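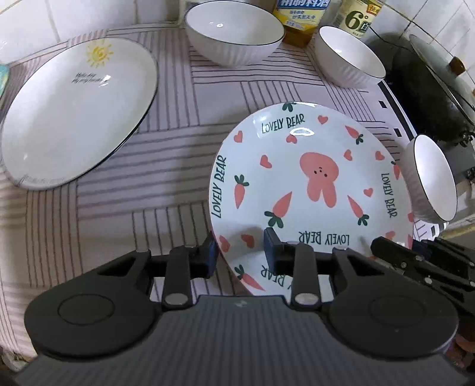

Home Posts Workbench Budget Diary Contact

Last updated in September
Reading time: 5 minutes

So I finally sat down with the spreadsheet on Wednesday night, which I'd been putting off since we got back from Brarita, and I have numbers! Some of them are even good numbers.

Quick catch-up if you're new. I'm putting together a small setup for collecting manipulation data on ordinary kitchen stuff: plates, bowls, bottles, the things that live on a table before and after dinner. Hand-held grippers, two at a time, one in each hand. The goal is to get enough usable recordings to train a policy for clearing a table, and then to run that on a pair of arms I don't own yet. That last bit is the expensive bit, and most of this post is me trying to decide when to pay for it.

The original plan (you can go back and laugh at it in the spring posts) was to buy the arms first. I had a quote from Zuststead sitting in my inbox, I'd picked out the mounting plates, I'd measured the bench. Then Asif Ghumman, who has done this twice already with other people's money, talked me out of it over a very long phone call. His point was that the arms would sit there under a sheet for months while I learned how to record anything worth training on. Buy the hand-held tools, get good at those, and see what the arms cost by then. I grumbled for a week and then did what he said.

So what does a pair of grippers really cost? More than the grippers, is the short version. The bodies were the line I'd budgeted most carefully and they came in just under. What I hadn't put down at all was spare finger pads. They wear, they pick up grease, and once they're slick they're no use on glazed plates. I now buy them in bags of 50 from Janjua, and I've given them their own row in the sheet because they were hiding in "misc" and making misc look terrible. Spare screws are in there too. If you're ordering, get the screws at the same time as the pads, otherwise you pay shipping twice like I did.

Then there's the dishes. I really thought this would be free! I have dishes. Everybody has dishes. But my own cupboard is one boring set of plain white, and the whole idea is variety, so I want printed plates and plain ones, round and oval, fluted bowls and smooth bowls, big ones next to little ones. A round plate with LOVELY BEAR written all over it is worth more to me than another dozen white ones, because the busy pattern gives the vision side something hard to chew on. Same with striped tablecloths. And glare, don't get me started on glare. Shiny plates under a kitchen light get a bright patch right where you'd like to see the surface, and I've decided I want that in the data, so I've crossed the diffuser lights off the shopping list. That saved me $340 in one keystroke, and I felt very clever for the rest of the evening.

I set the dish budget at $25 a month and I buy secondhand. Oranuch Nilsuwan has been a huge help here – she knows which thrift places put out kitchenware and which ones only ever have mugs. She also told me to stop buying matching sets, which was good advice and also a little painful, as I do like a matching set.

The bench was the other surprise. I had a custom table priced up by Lumudwood, lovely thing, adjustable height, cutouts for the cables. I've dropped it. Real tables in real kitchens have a wall behind them and a stove close by and bottles of cooking wine crowding the bowls, and I'd rather spend the money getting into more kitchens than build one perfect surface that looks like nobody's house. Lumudwood were very nice about it and said the quote holds through the winter, so it's parked in the "later" tab.

That "later" tab is getting long, by the way. Currently it has:

The arms (obviously)
The Lumudwood table
A second pair of grippers, so two people can record on the same day
A proper hard case, because I'm tired of packing everything in towels
More storage drives

The drives might have to move up. I'd planned on buying storage once, at the start, and then forgetting about it. Video from two hands fills things up so much faster than I'd guessed, and I don't want to be deleting old sessions to make room for new ones. I've been reading about keeping everything at full size versus shrinking it after each session, and I keep changing my mind. If you've settled on something you like, please tell me in the comments, with prices if you can stand to share them.

On the arms themselves, I asked Zuststead for a fresh quote and they gave me 3 options. The cheapest leaves out the mounts and the training day. The middle one has the mounts. The top one has everything plus a service plan, and I did look at it for a while with my chin in my hand. Asif says skip the service plan the first year and put the same amount in a repair jar. Oranuch says I will spend the repair jar on plates. She may have a point, so I'm thinking of a separate account that's annoying to get at.

For now I'm leaning toward the middle option, ordered after the new year, as long as the pads and the drives don't eat the whole fall. I still have to find out whether the mounts fit a normal table edge or need bolting down, because if it's bolts then I'm back to talking to Lumudwood. I've emailed to ask. I'll update the sheet when they write back, and I'll put the link to the new version in the Budget Diary page with the old ones.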